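Police in Clinwood are investigating a burglary at a workshop on the Trelutia industrial park in which thieves took six industrial 3D printers and a quantity of metal powder. Officers were called at 5 a.m. on Sunday after an alarm signal from the loading bay. 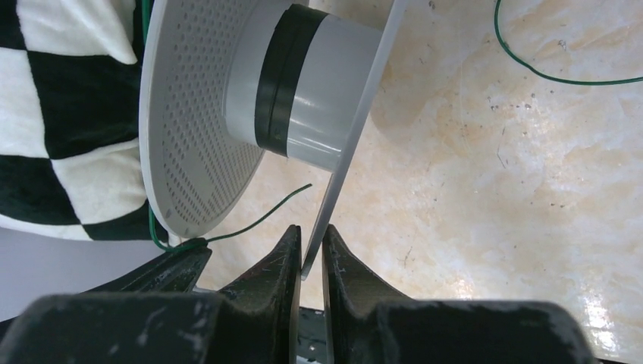
Entry was made through a roller door, which had been cut along its lower edge. Investigators believe a flatbed truck was used to remove the machines, each of which needs two people and a pallet jack to move. The truck was later found without plates near the Zabala reservoir, 20 miles north.
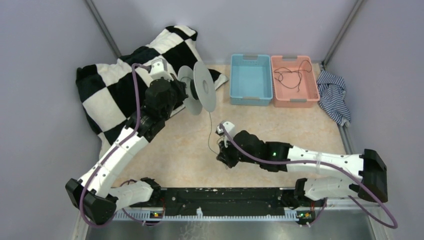 Two of the printers have been recovered from a storage unit and are being examined for fingerprints. The remaining four carry serial numbers on the frame and on the control board, and these have been circulated to dealers. Equipment of lower resale value was left behind. Police have asked other firms on the park to check their inventories. No arrests have been made.

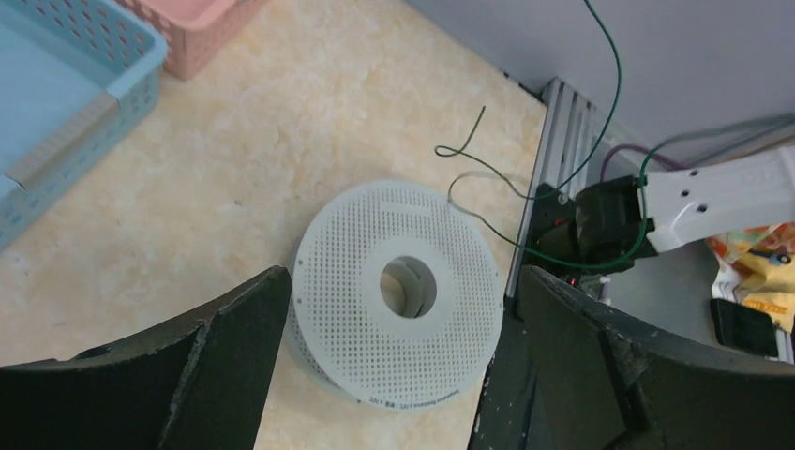 A perforated white spool of the kind used for 3D-printer filament.

Wullodix, which insures the workshop, said a claim had been opened. Anyone with dashcam footage from the park's access road is asked to contact Clinwood police.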